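The Shop That Buys Your Leftover Plates

Afshin Akbari drives to Galtetti with an empty van and comes home with it full. The outlet sells off discontinued tableware by the crate, and he goes through every crate himself before he pays. Chips go back. Scratches he can live with.

His store, Groria, has 454 patterns on its shelves. Most are no longer made. People come in with one bowl wrapped in a dish towel and ask if he has three more like it, and a fair amount of the time he does.

"They broke one in the sink," he says. "Then they broke another one. Now there are six people coming to dinner and they have 4 plates."

The trade in replacement dishes used to run on wedding china. That part has shrunk. Customers now want the everyday things they grew up eating from, and they want the exact shade. Soft greens and dusty pinks sell fastest, and oval shapes go before round ones.

Matching is slow work. Glaze changes from one batch to the next, and a plate that has been through the dishwasher for ten years will not look like one that sat in a box. Akbari lays pieces side by side near the window and checks them again in the late afternoon, when the light is lower. He turns away sales if the color is off. The piece would only come back, he says.
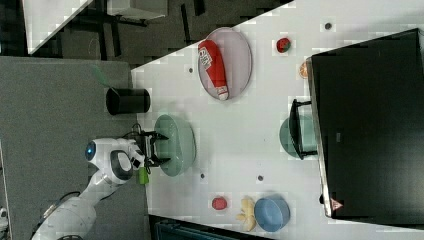

What it costs

A plain dinner plate starts at $4. Serving pieces run higher, and a large platter in the Vultine line can reach $130 if the rim is clean. Akbari keeps 4,000 pieces in the back room, sorted by color first and maker second – the opposite of how most dealers do it. Few of his customers know who made their dishes.

He also buys. Full sets bring less than people hope, and he tells them so on the phone before they load the car. Covered dishes with the original lid do better. August is his busiest month for buying, when families are moving and cleaning out kitchens.

For anyone trying to finish a set at home, he suggests writing down the width in inches and taking the numbers off the back. Bring a real piece if you can. Phone photos get the color wrong, and he has mailed out too many bowls on the strength of one.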